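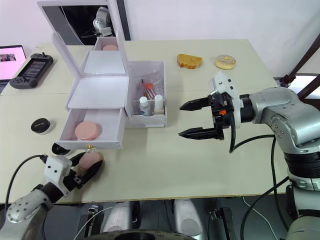

1 min read

About Trodari

Trodari writes control and planning software for two-armed robots. The company was founded in Bainbridge by Yvonne Sowerby and Lorraine Horrocks and now employs 20 people.

Our main product, Pondex, plans the motion of both arms together and keeps each clear of the other. It is built for small household goods: a compact held at an open drawer, a bottle beside a bundle of brushes. Its task library holds 487 routines, and customers may add their own through the editor.

Every release is run over 1000 times in simulation before it reaches the benches at our Drurkley laboratory. Ms. Sowerby directs planning and perception. Ms. Horrocks is responsible for control software and customer support.

Page last reviewed 21 July 2023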